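Thread on bedding and folding, mostly notes to myself before the June changeover at the Istance place.

1/ The bed goes against the wall, which makes the far edge the slow part. Tuck that side first, then pull the slack towards you. Doing it the other way round leaves a ridge along the wall.

2/ Duvet is the cream Brimik. Washed at 60, 2 cycles, second one with no detergent. Spin above 3,000 is marketing. I have yet to meet a domestic drum that does it.

3/ Blue cloth gets folded on top of the bed, as there's no table. A soft surface costs you the straight edge: the fabric sinks and the fold line wanders. Flatten the duvet with a forearm before you start. 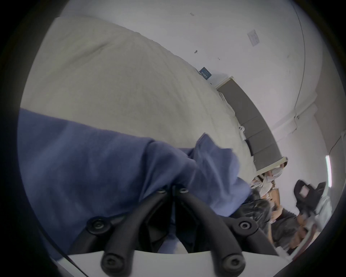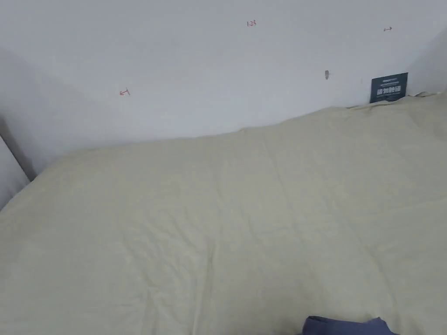
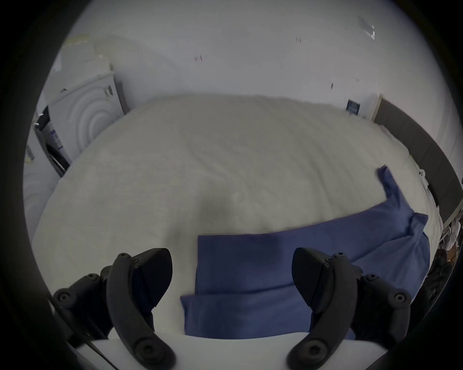 Pale bedding throughout, blue cloth in all three.

4/ Fold order: long edges together, smooth from the middle outwards, then halve. If one end curls, open it and start again. Pressing it down only sets the crease.

5/ Shelf liner is from Plisine, cut 2 cm short so that it doesn't lift at the front.

6/ Pillowcases next.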